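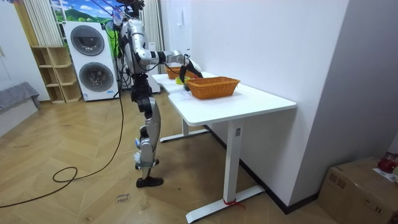
I'd been meaning to get over to Sivska for months, and when the Joditer workshop put up a notice for a Sunday open day (2025-11-16, ten till four) I finally ran out of excuses. It's 22 minutes on the bus from me, then a walk up a hill I'd forgotten about, and the front door is round the side. Go past the bins!

I should say I build things at home myself, mostly small wheeled stuff that bumps into skirting boards, so I was there to be nosy. What I wanted to see was the humanoid, which they call Hyun. I'd pictured a garage with oil on the floor. Well, no. It's a herringbone wood floor, a washer-dryer in the background, and a big silver and black robot standing at the end of a white standing desk as if it had come about the ironing. I loved it.

Up close the thing that gets you is the cabling. There's a proper tangle of black coming off the shoulders and back, and a long power lead looped across the floor that I stepped over very, very carefully each time. The legs are long, with the knee and ankle joints all out in the open, so you can have a good look at how it goes together (I crouched down for ages and my own knees complained).

The job they're working on is baskets. Two woven orange ones live on the desk, with a roll of yellow tape between them, and the idea is that Hyun will one day pick one up, carry it along and put it down without crushing it. Woven sides are harder than they sound — they give a bit when you squeeze, and never quite the same amount twice. The log book says 328 tries so far. I asked how many had gone well and got a laugh and a biscuit.

We had a long chat about the desk too. It goes up and down, and every change of height means going back over the arm's reach. I've had the same trouble with a shelf at home, so that was a comfort.

The controller software is their own, called Westex, and I'll admit most of that talk went over my head, though the bit about slowing the arm down near the tabletop is something I'm going to pinch for my own build. They're up to 1,000 hours on it between them, evenings mostly.

Entry was free, tea was by donation, and they only let in 20 people at a time, so get there early if you go. The next one hasn't got a date yet. I've put my name on the list and I'm taking a notebook.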